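Keeping the queue when the link goes down

Leltora is a small message relay that sits between programs on one machine and a broker on another. It holds on to messages when the network drops and sends them when it comes back. The lead maintainer, who has worked on it for five years, spoke to us one afternoon in April from the office in Flultgate where most of the code gets written.

The project started as a patch to an older tool called Brirex, which kept its outgoing messages in memory. "If the process died, you lost whatever was in there," the maintainer says. "For most people that was a few hundred lines of log. For us it was orders, so we wrote them to disk first."

The disk format is plain. Each message gets a length, a checksum and a sequence number, and goes on the end of a file. When a file reaches 500 megabytes a new one is opened. "We looked at using a proper database and decided against it. I can open one of these files with a hex editor and tell you what went wrong."

Getting the acknowledgements right took longer. The first releases waited for the broker to confirm each message before sending the next, and on a slow link the queue grew faster than it could be emptied. Leltora now allows up to 400 unconfirmed messages at a time. The number can be changed in the settings file, though few users seem to touch it.

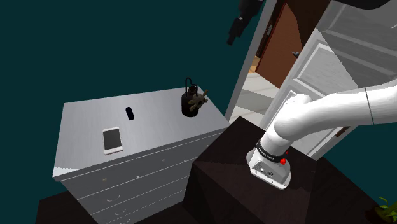

Duplicates are still possible. If the link fails after the broker has stored a message but before the reply arrives, Leltora sends it again. "People ask us for exactly once delivery and I tell them to check the sequence number at the other end. We give you the number. What you do with it is your side of the job."

Version 19 drops the old text protocol, which had been kept for Brirex users. The maintainer expects complaints. "It had its own parser and its own bugs. We left a warning in the logs for three releases. Some people will find out when they upgrade."

Kemppainen, the test harness that cuts connections at random points, is now in the same repository and runs on every change. It found a fault in February where a half-written record at the end of a file stopped the relay from starting. The fix was to cut the file back to the last good checksum and carry on.

Compression is next on the list, with no date set. "I'd like to do it per file, after the file is closed. Doing it per message saves hardly anything when the messages are this small."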